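**Gatdale publishes setup and care sheet for the Rondau hand-held gripper**

September 16, 2026 - for immediate release

Gatdale today put out its setup and care sheet for the Rondau hand-held gripper, free to download, no sign-up. Replaces the old two-page leaflet. Applies to all units shipped with the blue finger pads.

Main change - pads now get checked by use, not by calender. Every 100 grips, wipe both pads with a damp lint-free cloth and let them dry. Shiny spots or a lifted corner mean a new pair. Always a pair, never one side.

Also new:

- Pivot screws: snug by hand, then a quarter turn. Linkage should close under its own spring with no side play. Too tight and the fingers lag.
- Finger alignment: close slowly on the 30 mm gauge block. Both pads touch at the same moment or you start over at the pivots.
- Lens: blow off dust first, wipe after. Never the other way round.
- Handle: no solvent. Soap and water is fine.

Full check takes 19 minutes with the parts laid out. Spare pads and screws come from Dumitrescu, same part numbers as before.

The sheet ends with a handling check on ordinary produce, done after every pad change. Round things first, then the awkward ones. Hold, turn the wrist, set down. If the fruit creeps in the pads go back to alignment. Kalulden, our service partner, runs the same check on units that come in for repair, two grippers at one table so left and right hand units get compared on the same items.

Fruit between the blue pads, second gripper alongside: 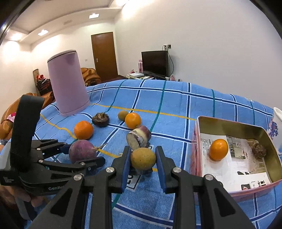
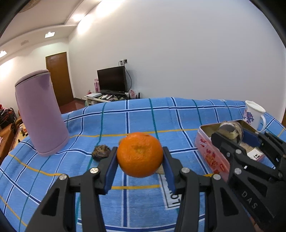
Owners who already have the leaflet can keep using its parts drawing, that page is unchanged. The torque table in it is not valid any more - please cross it out. Units with the older gray pads are not covered, a seperate sheet follows later in the fall.

Repair bookings go through Kalulden as usual. Have the serial number ready. Press questions to the Gatdale press desk.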